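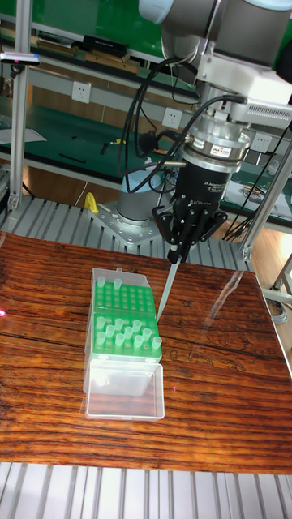
Urmila Garg, corresponding author, Poddale Soil Survey

3.2 Sampling and nitrate readings

Garden soils in Poddale, 97 plots, all sampled in November after the first hard rain. Two cores per plot, mixed in a bucket, stones out. Plots on the river side were wetter and took longer to sieve. A few labels ran in the rain – those bags were thrown out and the plots cored again.
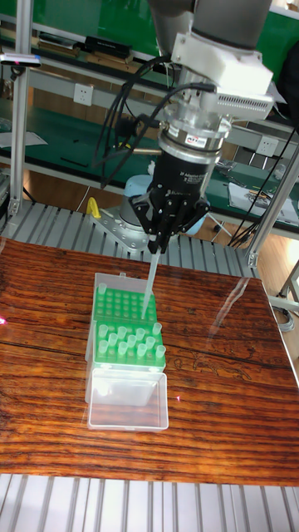 Nitrate was highest in plots that had carried beans or clover, lowest under old lawn. Compost use made less diffrence than expected. Extracts were left to settle for 18 hours, then moved with slender clear tips that taper to a point (Fig. 2), small enough to stay above the sediment. Cloudy extracts filtered again. No correction for stone content at this stage, see 3.4.
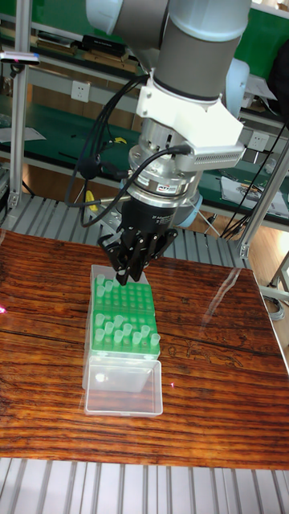
Hjørdis Blomqvist, reading an earlier draft, objected that old lawn and new lawn should not be pooled, as turf laid on brought-in topsoil can keep its feed for up to 2 years. Fair point. The groups are now split in Table 4, and the gap between lawn and beans is smaller but still their.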